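Projects > Two-arm table > Data card

Home Builds Data Parts list Log Contact

June, by Leena Nieminen

# Messina table set, data card

Messina is a two-arm setup I built in the shared workshop at Bollbridge. This card covers the recordings made on it so far: what was recorded, how the folders are laid out, and where the data is weak. The build notes for the table and the arm mounts are in a separate file, BUILD.md.

## Contents

The set has 1579 episodes. All of them were driven by hand, with one operator controlling both arms. Each episode is one attempt at one instruction. Failed attempts are kept and marked in the episode file under `result`.

There are 2 task groups:

- `tea`: glassware and a storage basket, with small plastic blocks left on the table as clutter
- `sort`: blocks only, moved by color

The last 400 episodes are held out for testing. Please don't train on them if you plan to compare numbers with mine.

## Table layout

For `tea`, the perforated basket goes at the back of the white tabletop and the teapot stands to the right of it, near the wall. The glass cup goes in front with the blocks scattered by it. I shuffle the blocks between episodes and leave the basket where it is. The left arm does most of the reaching into the basket. The right arm works the side nearest the teapot.

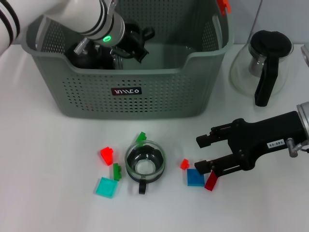

## Folder structure

Each episode has its own folder with the head view, the joint positions, the gripper opening for each arm, and a text file with the instruction. Joint data and video share one clock. Instructions are in English and were typed by me before the episode started, so the wording repeats a lot.

## Known problems

- Clear glass is hard for the depth estimate. Expect holes in it on the cup and teapot.
- In 35 episodes the right arm's gripper value is stuck at its last reading. They are listed in `bad_gripper.txt`. The video is fine.
- Lighting is the same throughout. A model trained on this set did poorly when I moved the table closer to the window.
- The early `sort` episodes were recorded before I stiffened the left mount, and the arm shakes when it stops.

## Use

Free for any use, with credit to the Messina table set. The loader script is `load.py` and needs only NumPy. Send corrections through the contact page and include the episode folder name.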